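Small jars wanted at the Varnik swap table

I stopped by the Varnik swap room this morning and came home with more than I brought, as usual! Wulan Chin has started a shelf just for little things — buttons, beads, clips, jars with screw caps — and she says 200 bits and pieces came in during December alone.

My favorites are the clear little jars with a silver cap, the kind you'd keep by the sewing machine.
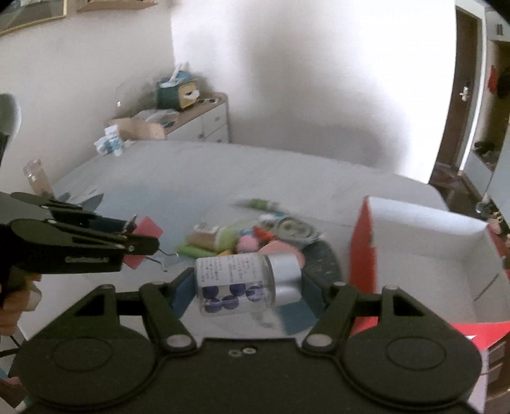

Wulan would love more jars, any size, lids on please. Drop them off before 2 in the afternoon and ask for her or Azlan Hutapea. I'm bringing my button tin next time.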